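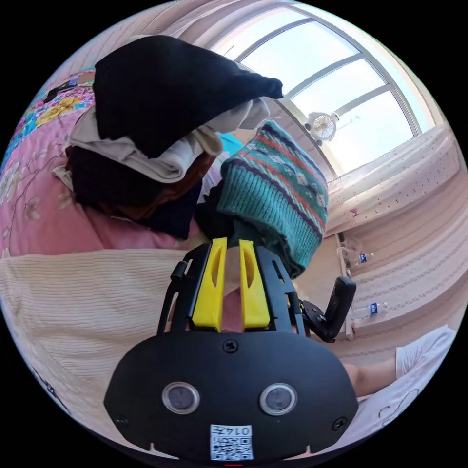 Sorting knitwear before storage

Clear the bed pile by fabric, heaviest items last. Patterned knits go in a stack of their own, and ribbed sections are folded along the rib, never across it. Fold sleeves to the back, then fold the body in 2. Do not hang knits; the shoulders stretch within a season.

Large dark garments shed lint onto lighter wool and should be moved to a separate surface first. Gareth Hollis limits each Uver storage bag to 4 sweaters, with more than 200 grams of spare capacity left for air space. Bags are closed flat and labeled on the short side.

Ileana Pană has the October label sheets at the Flastcombe desk, ext. 896.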